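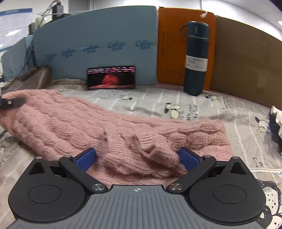
Birdie Bellamy wrote back on the first draft of this guide: fine, the folding is going to the machine, but who is on the table while it learns, and does that person still have to make the packing count? Fair. Answer is the table people, and no, they don't. It's in step 2 now.

Section 2. Setting up a folding table (Nerkano, knitwear)

Read before first use at Nwosu or Sunda. Same steps both sites. Whoever folds by hand today does the teaching with the hand-held grippers. The arms come after and work from what was recorded.

Before you start
Two hand-held grippers, charged. Table clear enough to spread a sweater flat. Cloth pulled tight at the corners. Istatach running, your own login, not the shift lead's. The login decides who gets credited the teaching hours.

Steps

1. Check the finger pads on both grippers. Peeling pad, swap it. Don't glue it, the glue marks wool.

2. Tell the lead you are on teaching time. Your packing count stops for the whole session and that goes on the board. If the board still shows a target for you, don't start.

3. Lay the sweater out. Doesn't need to be neat. Messy starts are wanted, the bin doesn't hand them over neat either.

4. Press Start in Istatach. Wait for the tone.

5. Work with the grippers only. No fingers, even for a sleeve that won't go. If you have to touch it, stop, mark the run "hand", begin again.

6. Close on a thick part first, a rib or a doubled edge. Single layers of cable knit slide out of the pads. Lift a little, let the weight drop, then move it.

Note: go at the speed you'd fold at. People slow way down the first morning becuase it feels like a test. It isn't one. Nobody is being timed here.

7. Two grippers on heavy knits. One holds, the other gathers. Keep the holding side still till the other one has closed. 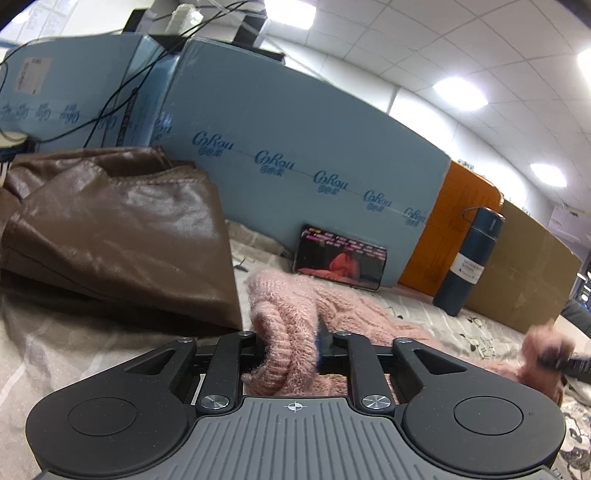 Swap which hand holds every few runs. Otherwise you get a sore wrist, and the arms get one way of doing it.

8. Fold, set down, open both grippers, back away from the cloth. Press Stop.

9. Mark the run good, bad or hand. Bad ones are kept. Don't delete them to look better, the lead can't see them by name anyway.

10. 18 runs, then a break. Away from the table. Log the break as work time.

CAUTION: keep loose cuffs, lanyards and hair clear of the gripper joints. They pinch.

CAUTION: don't pull on a snag. Open the gripper, free the yarn by hand, mark the run. A pulled thread is a write-off, and it is not charged to the person teaching. Anyone told different, come to us.

After teaching

The first 13 sessions at a table are people only, no arms. After that one arm station gets switched on for plain knits and the folder moves to checking: collars, loose ends, wrong size in the bag. Checking is paid at the folding grade untill the new grade is agreed. Cable knits stay with people for now.

If the arm does something you wouldn't do, stop it. Amber button, front edge. You don't need to ask. Write down what it did in a few words, "grabbed the cuff, not the rib" is plenty, and the note goes to the next teaching session at that table.

Charging and storage of the grippers: section 3.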